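Print this page | E-mail this page
Search this site: enter keyword Go

Suturing bench check, with comments
Skills room, Wednesday session
Checked by: Maritza Marulanda
Second check: Jordan Ashworth

I love doing this check when there is real stitching to look at, and there was plenty this time! Comments are under each item. Please read them even where the item is a plain pass.

1. Bench and floor
Bench wiped down, floor dry, lighting good. PASS.
Comment: The new lamp is a joy. Black thread on pink used to vanish in the afternoons and now it doesn't.

2. Sharps
Sharps bin in reach, below the fill line, lid working. PASS.
Needle count sheet signed at start and finish. PASS.
Comment: 12 needles out, 12 back. Lovely. Keep writing the numbers in the box and not in the margin, as Jordan had to hunt for them.

3. Thread stock
Thread in date and dry. PASS.
Comment: Boxes 279 and 299 from Doucet are both open. Finish 279 first, please (Jordan has put a sticker on it).

4. Stitches, long incision
Knots tied down, stitches crossing the line, tails left long enough to get hold of. PASS.

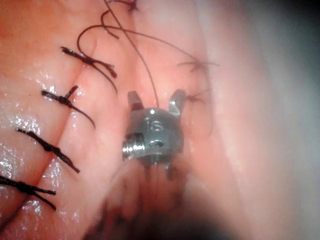
Comment: I was so pleased with this row. Each stitch has its own knot with two tails, and they come down the closed line one after another. For next time, have a go at trimming the tails to a more even length. It makes removal practice much easier, and we lose fewer ends down the back of the bench.

5. Instruments
Jaws open and close freely, no grit in the joint. PASS.
Screws and pins tight. PASS.
Cleaned after last use, log filled in. ACTION.
Comment: The cleaning was done but the log stops in February. Jordan will bring it up to date. Anything with a smear on the tips goes in the tray for washing, even if you mean to use it again after lunch.

6. Practice pads
Layers holding together, no splits beyond the cut itself. PASS.
Pad still good for another session. PASS, with comment.

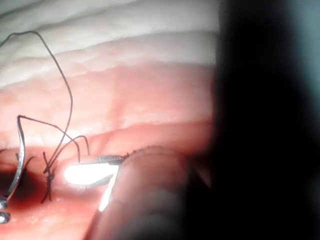

Item 6: deep incision partly closed, knot at the lip of the wound, long thread still looped over the pale layer.

Comment: A deep cut is hard work and I'm thrilled people are choosing it. Watch the loose thread, though. A long loop lying over the pad catches on cuffs and then drags on the knot. Draw it through to the far side before you reach for anything else. If the edges start tearing, stop and swap the pad. We have 8 spare on the Wevov shelf, so there's no need to nurse an old one along.

7. Gloves and eye protection
All sizes out, goggles clean. PASS.
Comment: Small gloves are getting low. Added to the Jestix order.

8. Closing down
Loose thread ends swept up. ACTION.
Comment: Still finding short black ends under the stools. The sticky roller works brilliantly on them, so do give it a go.

Actions: cleaning log (Jordan), sweep under stools (all), small gloves (Maritza).
Next check at the same time of day, around 4 pm.

E-mail this page | Print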